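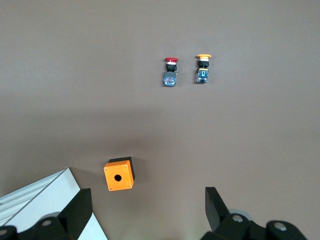 The Zerwood cell is a single-arm robotic workstation used for handling and assembling push-button control stations. It was built by Homel for the Trultley training workshop and is looked after by a technician, Khalil Rizk. The arm carries a two-finger gripper with black jaws and a small camera at the wrist.

Parts and layout

The cell works with mushroom-head push buttons, red and yellow, each fitted with a blue contact block, and with small orange and black enclosures that have one mounting hole. Buttons are set upright on a plain matte surface. The enclosure is placed nearer the arm, clear of the buttons, with room for both fingers to open fully.

Setting up

The arm is homed, the jaws are driven to full opening and the wrist camera is checked against a printed target. The finger bolts are then tightened by hand and marked with paint. Majdi Hourani, who wrote the original set-up sheet, specified 12 dry cycles at 40 per cent speed before any part is picked. Lighting is left unchanged between calibration and use — shadows beside the enclosure otherwise shift the detected edge of the housing.

Maintenance

Finger faces are wiped with isopropyl alcohol at the start of each shift. Jaw play is measured with a feeler gauge, and the fingers are replaced as a pair. The wrist cable was rerouted in January after chafing at the bracket, and the Obeidat controller was re-zeroed at the same time. The current revision of the service schedule is dated 27/08/2022 and adds two checks, one for bolt marks and one for lens grime.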